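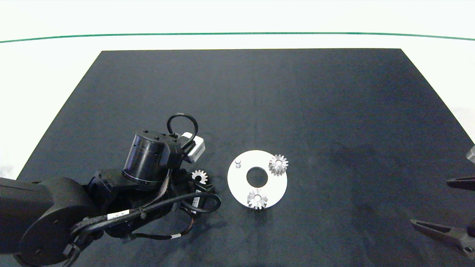
Gear task teleop, how many demos before I stop collecting and train?

posted by Haruto Kudo, 5/13/23

Two arm setup, black mat on a white table, gears go onto pegs on a round white plate. Plate has a big hole in the middle. I'm driving both arms from leaders and recording every run. Got 666 episodes so far, all by me.

Trained on those with the stock settings in Tosix. Result is so-so. Arm goes to the loose gear fine, picks it most of the time, carries it over to the plate, then sort of hovers next to the peg and pushes down on the rim of it. Sometimes it drops on. Mostly it jams or tips. Loss looks fine, which tells me nothing I guess.

Things I have not varied much: plate is in nearly the same spot every time, same peg left open in most episodes (upper left), loose gear always starts on the left half of the mat. Lights never change.

Things I'm unsure on:
do I just keep going to 2000 and hope
do I throw out the episodes where I fumbled the gear and had to re-grab
is it bad that the cables on the left arm end up hanging over the gear in a lot of runs, from the head view you can only see part of the teeth

Don't have a force sensor. Cameras are head plus one on each wrist. Recording at 30 fps. Would rather not redo the whole set if i can help it.

Manouchehr Ansari

Don't go to 2000 of the same thing. Did that last year on a connector task, 3020 episodes in the end, and the last half bought me pretty much nothing. Same table, same start, same me.

What worked was short sets aimed at the part that fails. Yours is the last bit, getting the bore over the peg. So start the episode with the gear already in the gripper, a little off to one side of the peg, and record only the line up and the drop. Then a bit off to the other side. Then tilted. Then already jammed on the rim, and you back off and try again. They're quick to do, you'll get through a pile of them in an afternoon. Mix them in with the full runs when you train, dont train on them alone or it forgets how to pick.

Keep the fumbles. If you dropped it and re-grabbed and it ended up on the peg, that's a good episode, it's the only place the policy sees what to do after a miss. Toss the ones where you gave up, or sat there thinking for ten seconds with the arm parked. Those long pauses are poison, it learns to hover. Might be your hover right there. Go look at your own approach to the peg and see if you stop above it every time. I did. Trim the still part or re-record.

And move the plate. Rotate it too so the open peg isn't always upper left. Leave a different peg open each time, have the other gears on or off. If it's always the same one it has no reason to look at the plate at all, it's just going to a place in space.

Cables: tie them back toward the elbow, leave slack for the wrist. Then check that the wrist view sees the gear at the moment you close on it. Head view partly blocked on the pick is ok if wrist has it. If both are blocked you're grabbing from memory and the model can't do that.

Houshang Mohammadi

use Gernik, it has augmentation built in, random crops and brightness. fixed mine

Hyun-seo Heo

Crops won't fix a peg that never moves. Not saying don't use them.

Agree with Manouchehr on most of it, couple of things to add. Shiny gears on a dark mat under bright overhead light, the highlights shift a lot once you move a lamp. Worth recording one set with the light changed, else the policy may be keying on the glare and you find out the day somebody opens a blind.

Second, exposure on the wrist cams. Lock it. Mine were on auto, and when the gripper came over the white plate the picture went dark and the metal pegs just about vanished. Looked exactly like your problem, fine until the plate and then lost. Took me ages to find becuase I only ever watched the head view on playback. Watch the wrist view.

Third, get someone else to drive for a day if you can. Different hands, different approach angle. But agree on the basics first (which arm picks, whether you come straight down on the peg) or you get two styles fighting each other.

Before any of that, replay ten bad rollouts and write down where each one went wrong. If it's mostly the rim, do the short sets. If some are bad grasps with the gear tilted in the fingers, the drop was never going to work and you need more picks instead.

Haruto Kudo

ok checked, I do stop above the peg. Every single time. Wrist cams were on auto too, ugh. Locking those and tying back the cables, then doing short sets with the plate moved around. Will post numbers when it's trained.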